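Wotari Twin-Arm Table Kit – for home and shared workshops
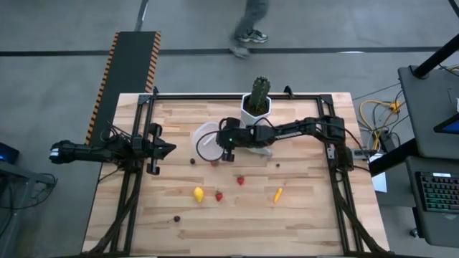
Wotari is a kit for building a table with two small robot arms, for people who work at home or who share a workshop with others. You bring the tabletop and a computer, and we supply the arms, the frame, the clamps and the cables. The kit was first made for our own members at the Urkmont workshop, and most of the choices in it come from what they asked us to change. The arms go on opposite sides of the table, so that both of them can reach the middle and the maker can stand at the front or at the back. On the table at Urkmont we practise with small food pieces, such as strawberries, a yellow lemon and something like a banana, and with a round bowl to put them in. The strawberries are the favourite exercise of beginners. The bowl is the harder part, and many people need a whole evening before the arm comes over the rim without pushing it.

What the kit is for

The kit is made for learning and for small projects. You can move objects from one place to another, sort them, pass them from one arm to the other, or record a movement and play it again. It is not made for cooking, for carrying heavy things, or for work near small children. The practice pieces are not included, because every workshop has its own ideas about them. Please choose pieces that are not slippery and that have different shapes. Berries are difficult for the first week, so you may prefer to keep them for later.

What you receive

Two arms with grippers, in black
Two bases with screws for the table edge
Rails for the rear edge and for both sides
Corner brackets for the rear corners
Clamps, two of them small ones for the rear edge
Cables for power and data, with ties
One printed building guide, in English and in simple drawings
The Clurkitz control program, by download

What you need to have already

A strong table with straight edges. Butcher block is our first advice. It is heavy, it stays flat, and it holds a screw well also after you have moved the base several times. Thin boards bend a little when both arms stretch out together, and then the positions you saved in the morning are no longer correct in the afternoon. If you have only a thin board, put a second one under it.

A computer with screen and keyboard, close enough that you can see the table while you type. We recommend a separate desk for this. When the keyboard is on the same table as the arms, every key you press can shake the work a little, and sooner or later somebody puts a cup there too.

A power strip with free sockets. Please fix it near the base of one arm and let the cables go down to the floor from there.

Building time

One person with some practice can build the frame and mount both arms in 2 evenings. A group which is doing it for the first time should plan a weekend. Begin with the rear rail, then the side rails, then the bases. Tighten the corner brackets only when everything stands square. We say this in the guide three times, and still we receive letters about it.

The cables

Leave a loop at each gripper. The cable must be long enough that the wrist can turn to both sides, but it should not hang so low that it catches the objects on the table. In our first version the cable was too short, and it came out of the connector when the arm reached far. The present cable is 9 cm longer. If you have the first version, write to us and we send you the new cable without cost.

On the floor, keep the long cables together and away from the place where people walk. In a shared workshop there is always someone passing behind the table – give them a clear path.

The control program

Clurkitz runs on most ordinary computers. You can move each arm by hand and save the positions, or write the movement in a short list of commands. It keeps up to 200 saved positions for each project. There is an emergency stop on the space bar. Please try it before anything else, with nothing on the table.

Technical information

Number of arms: 2
Gripper opening: 85 mm
Frame: black metal rails, open at the front
Mounting: screws and clamps, table not included
Saved positions: 200 per project

Spare parts

Gripper fingers, clamps, brackets and cables can be ordered one by one. The fingers are what wears first. The parts are packed by Kohlhase, who also keep the older brackets in stock for people with the first version of the frame. Please write the version on your order. You find it on a small sticker below the base.

Questions we often receive

Can I use only one arm?
Yes. The program asks at the start how many arms are connected. The second base can stay empty, or you can mount it later.

Can the arms hit each other?
They can, if you tell them to. Set the middle line in the program first, and allow an arm to cross it only when the other one is in its rest position.

Can I take the frame apart again?
Yes, with one key, and it goes back into the same box. Mark the holes in the table before you remove the bases.

Can I see a table before I order?
You are welcome at Urkmont on Wednesday, from six in the evening. Please write one day before, so that we keep a place for you at the table.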